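Discharge Summaries Should Be Written for the Next Clinic

Feb 3, 2023

A discharge summary is a handoff. It moves responsibility for a patient from a hospital team to a primary care practice, and its quality should be judged by what the receiving practice can do with it. Most hospitals judge it by something else, namely whether it was signed on time.

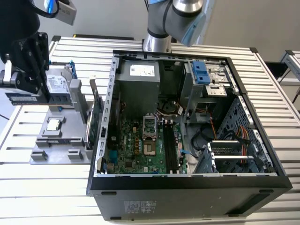
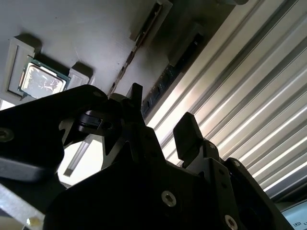
What the signature measures

The regional hospital group I know best, Britance, tracks one number for its summaries: the share signed within 30 days of discharge. The number is high and has been for years. It is also close to useless. A patient sent home on a new blood thinner needs a lab check in the first week. A summary that arrives in week four meets the target and misses every decision it was supposed to inform.

Last July the clinic in Grewal reviewed 507 summaries received from Britance hospitals. In 458 of them the medication list was present. That sounds acceptable until one asks how many lists stated which drugs had been stopped and why. The reviewers did not record that, as the audit form had no field for it. I consider this the main finding.

The length problem

Summaries have grown longer as records software has made copying easier. The Trisard system, used at most sites in the region, pulls in lab results, imaging reports and nursing notes by default. A clinician has to remove them by hand. Few do, and the one paragraph that matters can sit on page nine.

I would set a limit of 1000 words on the narrative part, with results attached separately. The usual objection is that complex patients need more space. Some do, and the limit should allow an override. But a complex patient is also the one whose family doctor has the least time to search.

What should come first

The top of the document should state pending tests and who will follow them up, changes to medication with the reason for each, and the date by which the patient must be seen. Diagnosis codes can go at the end. They serve billing, and billing staff know where to look.

Hospitals will say that this means retraining. It mostly means changing a template. The Drudetti practice network asked for such a change and was told to submit a request through the software vendor. A hospital that can alter its billing screens in a week can alter this one too.

Related items
- Who Owns a Pending Lab Result?
- Medication Lists After Surgery
- The Case for Shorter Referral Letters
- Weekend Discharges and Pharmacy Hours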